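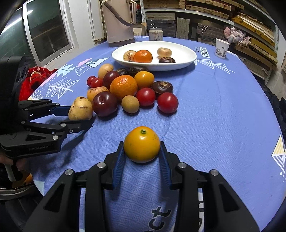

Home | Projects | Help | FAQ | Contact

Frequently asked questions: showing tasks with the hand grippers

By the Lanen demonstration team
May 2, 2025
Print this page | E-mail this page

These are the questions we receive most often from people who will come to Lanen to show tasks for the Jundska project. If your question is not answered, please write to the Zeltard desk and we will add it to the page.

Do I need experience with robots?

No. You need two healthy hands and some patience. Most people who work with us have never touched a robot before, and in the first weeks you will not see the robot at all. You do the task yourself with a gripper in each hand, and the robot learns later from the recordings.

How long does one demonstration take?

For sorting fruit, the longest we accept is 95 seconds. If you need more, please stop and begin again. A short and calm demonstration is more useful to us than a long one with many corrections inside.

How many must I make?

One full set has 33 demonstrations. You can divide it over two visits. For the fruit task we have 832 accepted demonstrations until now, and the goal is 1,000.

Why is there so much different fruit on the table?

We want the robot to meet things that look alike but do not feel alike. A tomato and a mandarin can have nearly the same colour, but you must not press them in the same way. Small things such as cherry tomatoes and longans are also good, as they roll away easily. Please do not arrange the pile nicely before you start.

How hard should I press?

Only so hard that the fruit does not slip. Bring the two finger pads to the sides of the fruit, close slowly, and lift when you feel that it is held. With a round fruit, try to hold it at its widest part. With a long one, such as a pepino melon, hold it across the middle. Plums are the most difficult for beginners because of the smooth skin.

May I use both grippers at the same time?

Yes, and in the fruit task we ask for it. One hand can close on a fruit while the other is already going to the next one. What we do not want is that the two grippers knock together. If this happens, say "again" and repeat.

Can I help with my finger if a fruit is stuck?

No. The robot has no extra finger, so it cannot copy this. Keep your hands on the grips until the demonstration is finished.

What happens if I drop something?

If it stays on the table, pick it up with the gripper and continue. We keep these recordings, and they are quite valuable. If it falls on the floor, the demonstration is stopped and does not count in your set.

Must the cloth be plain?

No, we use patterned cloths too and we change them between sets. The same is true for plates, cups and other things standing on the table. You may leave them where they are, unless the task sheet says that you should move them.

What is the difference between this and the remote control sessions?

In a remote control session you sit at the Matar station and the robot arms follow your movements. It is slower, and your arms become tired sooner. We started these sessions in April for tasks where the robot must reach high shelves. You can apply for them after two complete sets with the hand grippers.

I am left-handed. Is this a problem?

Not at all. Please write it on your form, so that we can mark it in the recordings.

May I eat the fruit afterwards?

Please do not. The same pieces are handled many times during the day. There is other fruit in the kitchen for everyone.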